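Household Tips: Before You Pay Someone's Robot to Wipe Your Bowls

Last updated March 9, 2021

Several readers have asked me about Setameo, the tidy-up service from Rineck that puts two robot arms at your counter and promises to dust, wipe and put away. The starter plan is $2,886 for the year, nearly what I paid for my last fridge and dishwasher together. I've been through the sales pages, the simulated demos and the fine print. I'm not sold, but I did come away with a few tips, and most of them work just as well with your own two hands.

Clear the counter first. The Setameo guide wants a hand's width between items, and it's right about that much. A wooden bowl shoved up against a picture frame gets wiped on one side and ignored on the other, whoever is doing the wiping.
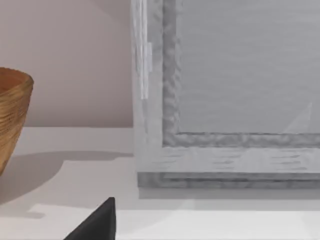

Dust goes high to low. Start with the tops of frames and mirrors, then the mouldings, then the ledge at the bottom, then the counter. Rineck's order of work does the counter twice, before and after, and charges you for both. Once is plenty. For carved or bumpy mouldings use a dry, soft paintbrush. A cloth leaves fluff in the low spots and you'll be at it with a toothpick.

Anything with a lid should be closed before you start. Setameo says its grippers can manage "most household containers," and I'd like to see the list. There isn't one. I wrote to ask about screw tops, snap tops and the awful push-and-turn kind, and got back a coupon for the Jovham accessory pack (spare finger pads, $78). Lift tall canisters by the body, never by the lid, and keep bottles with a loop or a cord well away from whatever you're reaching for. 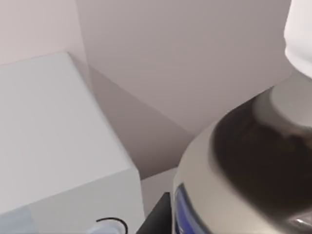

Group by shape when you put things back. Boxes go to one side and round things to the other, so you can slide a cloth down the middle without lifting anything. Thérèse Petrenko, who used to write the pantry column here, taught me that years ago and didn't bill me monthly for it.

Wooden bowls need a light touch. Use a dry cloth for crumbs and a barely damp one for anything sticky, then a dry one again right away. Go with the ridges on the outside and around in circles on the inside. Don't soak the bowl, and don't leave the cloth sitting in it. If the wood looks grey and thirsty, rub in a little food-grade mineral oil and leave it overnight.

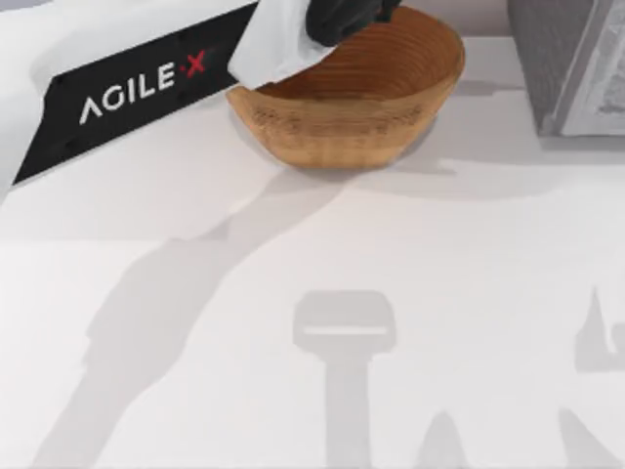 Simulated demo: white cloth at the wooden bowl, AGILE·X arm.

What I'd want before signing anything: a trial in a real kitchen with a real mess, a written breakage policy, and a price for cancelling partway through. The Riviere plan has 2 visits a month from a technician, but the travel fee is extra outside the city. Rineck says new pricing is coming in April. I'd wait for it, and buy a good paintbrush in the meantime.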